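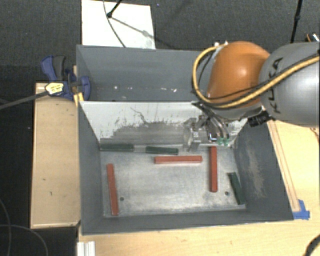 Unit 3: Ice Crystals and the Geometry of Halos

Course handout, Ruststead Evening Program in Atmospheric Optics
Revised Sep 14, 2024

3.1 Scope

Unit 2 covered scattering by particles much smaller than, or comparable to, the wavelength of light. The particles in this unit are far larger than the wavelength, so ray optics is enough for almost everything we need. Diffraction is ignored until Unit 5. Parhelia, the parhelic circle, pillars and the upper tangent arc are treated qualitatively. The 22 degree halo is treated in full, and you should be able to reproduce the derivation without notes.

Background needed: Snell's law, total internal reflection, and the angular measures from Unit 1 (altitude, azimuth, angular distance).

3.2 Crystal habits

Ice at ordinary atmospheric pressure grows with hexagonal symmetry. For our purposes there are two basic habits.

Plates. The crystal is short along its main axis (the c-axis) and wide across it. The two hexagonal faces are large and the six side faces are narrow.

Columns. The crystal is long along the c-axis. The six side faces are large and the two hexagonal end faces are small.

Both are hexagonal prisms. The only difference is the ratio of length to width, called the aspect ratio. Which habit forms depends mainly on temperature and, to a lesser degree, on how far the air is supersaturated with respect to ice. Cirrus usually holds a mix of habits, and many of the crystals are clusters or have rough faces. Such crystals contribute little to a sharp halo. A bright sky full of cirrus with no halo at all is a common observation and needs no special explanation.

Face numbering. We use the usual convention. The two hexagonal (basal) faces are 1 and 2. The side (prism) faces are 3 through 8, taken in order around the crystal. A ray path is written as the list of faces met, so 3-5 means entry through face 3 and exit through face 5.

3.3 Wedge angles

A ray that enters one face and leaves by another behaves as if it had passed through a prism whose wedge angle is the angle between the two faces. A hexagonal prism offers these cases:

Opposite faces (3-6, 1-2): wedge angle 0. No net deviation.
Alternate side faces (3-5, 4-6 and so on): wedge angle 60 degrees. Gives the 22 degree family.
Side face and basal face (1-3 and so on): wedge angle 90 degrees. Gives the 46 degree family.
Adjacent side faces (3-4): wedge angle 120 degrees. No direct transmission; the ray is totally reflected inside.

Pyramidal crystals add further wedge angles and give halos of other radii. They are outside this unit. The Dhanial plates in the reading packet show odd-radius halos, for those who want to look ahead.

3.4 Minimum deviation

Let n be the refractive index of ice and A the wedge angle. For a ray in the plane perpendicular to both faces, with angle of incidence i and angle of emergence e, the total deviation is

D = i + e - A

D has a minimum when the path through the crystal is symmetric, that is when i = e. At that point the angle of refraction inside is A/2, and Snell's law gives

sin((Dmin + A)/2) = n sin(A/2)

Take n = 1.31 for yellow light. For A = 60 degrees:

n sin 30 = 0.655
(Dmin + 60)/2 = 40.9 degrees
Dmin = 21.8 degrees

For A = 90 degrees:

n sin 45 = 0.926
(Dmin + 90)/2 = 67.9 degrees
Dmin = 45.7 degrees

The names "22 degree" and "46 degree" are rounded values of these.

For A = 120 degrees, n sin 60 = 1.13. This is greater than one, so no transmitted ray exists. Students often skip this check in problem sets and then report a deviation that cannot occur. Always evaluate the right-hand side before taking the arcsine.

3.5 Why the light gathers at minimum deviation

Near a minimum, D changes slowly as i changes. Turning the crystal a few degrees either way from the symmetric position barely changes where the light goes. In a cloud of randomly oriented crystals, a wide range of orientations therefore sends light close to Dmin, and none sends it to a smaller angle by this path. Two results follow.

First, the inner edge of the halo is sharp and the outer edge fades away gradually. Second, the sky just inside the ring looks darker than the sky just outside it.

Plot D against i for A = 60 degrees before the next session. Use steps of 2 degrees in i and note the smallest value of i for which a ray gets through. Below that value the ray is totally reflected at the second face.

3.6 Color

The refractive index of ice is slightly lower for red light than for blue. Dmin is therefore smaller for red, and the inner edge of the halo is reddish. Outside the red edge the colors overlap: at any given angle beyond the red minimum there is light of several colors, some near its own minimum and some well past it. The sum is close to white. The Sun's disk, half a degree wide, blurs the colors further.

Halos formed by reflection alone, such as the sun pillar and the parhelic circle in its simple form, show no dispersion and take on the color of the light source. A red pillar at sunset is red for that reason.

3.7 Orientation classes

Random orientation. Small crystals, tumbling or turned by turbulence, with no preferred direction. Gives circular halos centered on the Sun.

Plate orientation. Larger plates fall with the basal faces close to horizontal, the c-axis vertical. Gives parhelia (path 3-5), the circumzenithal arc (path 1-3) and contributions to the parhelic circle.

Column orientation. Larger columns fall with the c-axis close to horizontal, free to rotate about that axis. Gives the upper and lower tangent arcs.

Parry orientation. The c-axis is horizontal and two side faces are also horizontal. Less common.

Real crystals wobble. The spread of the c-axis about its ideal direction is called the tilt. A small tilt gives compact parhelia. A larger tilt stretches them vertically.

3.8 Parhelia and solar altitude

With the Sun on the horizon, rays pass through plate crystals in the horizontal plane, and parhelia lie on the 22 degree halo. As the Sun climbs, rays cross the crystals at a slant. The slanted ray sees a larger effective index, given by

n' = sqrt(n^2 - sin^2 h) / cos h

where h is the solar altitude. Put n' in place of n in the equation of 3.4 to get the difference in azimuth between the Sun and the parhelion. The parhelia move outward from the halo as h grows, and the path fails entirely once n' sin 30 exceeds one. This happens near h = 61 degrees.

The circumzenithal arc has a stricter limit. It is seen only when the Sun is lower than 32 degrees. An observer who reports this arc with a high Sun has most likely seen something else, or has misjudged the altitude.

3.9 Elevation estimates in the field

Hold the arm straight and spread the hand. The span from thumb tip to little finger tip is near 20 degrees for most adults, but it should be calibrated for each person against known star separations. Do this once and write the value inside the cover of your log.

Block the Sun with a building, post or roof edge before looking near it. The hand is acceptable for a short look only. Do not look at the Sun through a camera viewfinder.

Log entries should carry the time, the place, the solar altitude (computed later from the time, if not measured), the cloud type, and each halo form with its extent. Write "upper half of ring" or "left parhelion only" – a bare "halo seen" cannot be used. Sample sheets from the Drastirov station are in the packet.

3.10 Simulation exercise

The Edido ray tracer is installed on the course machines. Use it as follows.

1. Set the crystal to a hexagonal prism, aspect ratio 1, random orientation. Set h = 25 degrees. Run and save the result.
2. Change to plate orientation with a tilt of 2 degrees. Keep h the same. Run and save.
3. Raise the tilt to 11 degrees and run again. Compare the height of the parhelia with step 2.
4. Return the tilt to 2 degrees and raise h to 50 degrees. Measure the azimuth difference between the Sun and one parhelion, and check it against the formula in 3.8.

Low ray counts give a grainy result in which the 46 degree halo may be lost. Raise the count before deciding that a form is absent.

3.11 Problems

1. Find Dmin for A = 60 degrees with n = 1.307 (red) and n = 1.317 (blue). State the angular width between the two.
2. Show that the limit of 32 degrees for the circumzenithal arc follows from Snell's law applied at a basal face and then at a side face.
3. Derive the expression for n' in 3.8. Start by splitting the ray direction into vertical and horizontal parts.
4. Explain why the inner edge of the 22 degree halo would be sharper if the Sun were a point source.

Written answers to 1 through 3 are due at the first session in October. Problem 4 will be discussed in class.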